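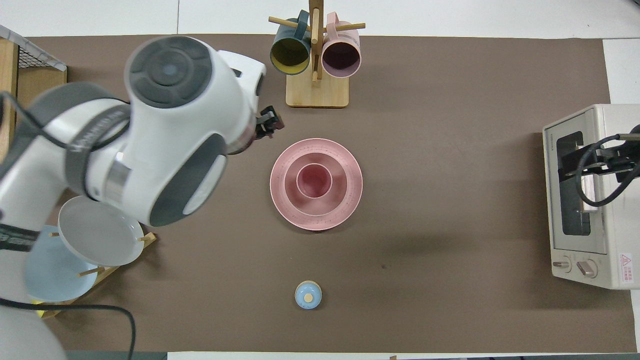

Saying it out loud

Damir Nedeljković has worked with couples in Benley for 17 years. Most of them, he says, come in over something small.

"It's who rings whose mother, or who forgot the car tax. Then you find they haven't had a proper talk since April."

He asks each partner to speak for three minutes while the other keeps quiet. Many find the listening harder.

"One man got up and left after 2. He came back the next week, and his wife had saved him the same chair."

Does he do it at home?

"We try," he says. "My wife is better at it than me - she doesn't look at the clock."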